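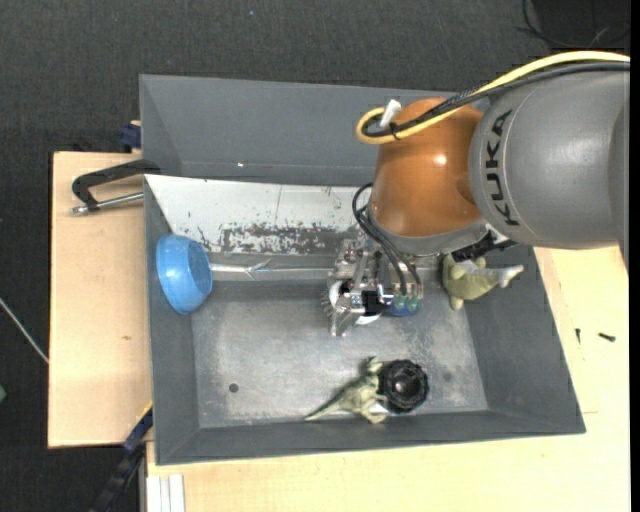 How a robot arm learns to pick things up

Picking up a toy is easy for you. You look, reach out and close your fingers. For a robot arm, each of those steps has to be worked out by someone first.

At Mekthorpe School, the robotics club has been working on this since January. The club is run by Mirko Vitale, who teaches science. The pupils call their project Porine.

What is the job?

The robot has to take objects out of a metal bin, one at a time. The objects are all different. A bowl has a thin rim that can be gripped. A toy dinosaur has legs and a tail that stick out. A wheel is round and can roll away when it is touched.

What are the parts called?

The arm has joints, a bit like your shoulder, elbow and wrist. Motors turn the joints. At the end of the arm is the gripper, which does the work of a hand. Cables carry power and signals along the arm.

Why use a bin with sloping sides?

If an object is dropped near the side, the slope helps it slide back towards the middle. The bin is held to the table with clamps so that it stays in the same place if the arm bumps it.

How do the pupils know if it works?

They write down every try. A try counts only if the object is lifted out and put down outside the bin. By 3/25/25 the club had written down 1342 tries, and nearly 300 of them were with the dinosaur. Timothée Deschamps, who is in Year 6, keeps the notebook.

Things to try at home

Put some small toys in a washing-up bowl. Pick them up with a pair of kitchen tongs, using one hand. Now close one eye and do it again. Which toy is the hardest to hold?

Words to know

Gripper: the part of a robot that holds things.
Joint: a place where the arm can bend or turn.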